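Effect of Surface Finish on the Legibility of Wall Signs in a Corridor

Project report, module 3
Clive Wragg
Supervisor: Clive Haslam

1. Background

The Birkett building at Nurkirwood has one long corridor with a window at the east end. Visitors often report that the room signs are hard to read in the morning. The signs are printed on gloss panels. Previous work in the department dealt with letter height only and did not consider reflected light.

The aim of this project was to compare gloss, satin and matt panels under the same lighting, with the lettering kept constant.

2. Method

Test panels were cut to the same size and painted with Dreren white base coat. Lettering was black, in one typeface, at a height of 70 mm. Each panel was fixed at eye level on the north wall and viewed from a line marked on the floor. Readers walked towards the panel and stopped when they could read the room name aloud without error. The stopping distance was measured with a tape.

Readings were taken at 8 in the morning and again after lunch. A total of 133 readings were recorded. Readings taken while the corridor lights were being repaired were discarded.

3. Results

Matt panels were read from the greatest distance in the morning session. Gloss panels gave the shortest distances and the widest spread. Satin lay between the two, closer to matt. In the afternoon the difference between satin and matt was too small to separate from reader error.

Two readers gave consistently short distances on all finishes. Their results were kept, as the comparison is made within each reader.

4. Discussion

The results agree with the expected behaviour of a light source placed low and behind the panel's viewing axis. A white surface on a dark ground is also affected by the contrast at its edges, which was not controlled on the painted wall.
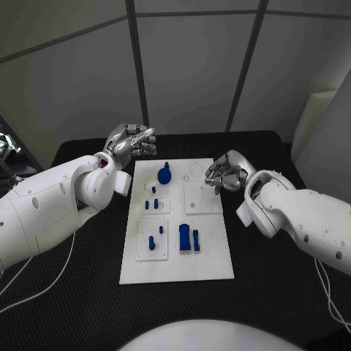
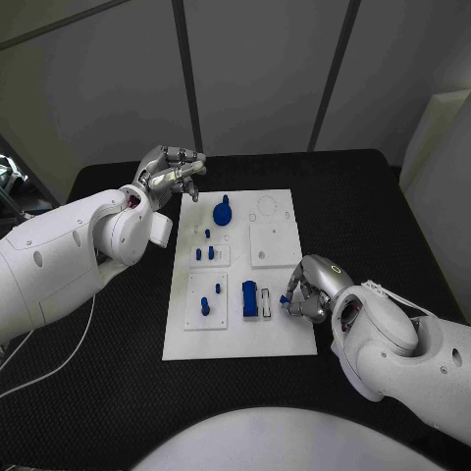
White boards against black surfaces.

The wall behind the panels was pale cream, so edge contrast was low throughout. Repeating the test on a dark wall would show whether the ranking of finishes holds. Matt paint also marks more easily, and cleaning was outside the scope of this project. Satin is therefore recommended for the corridor until wear tests have been carried out.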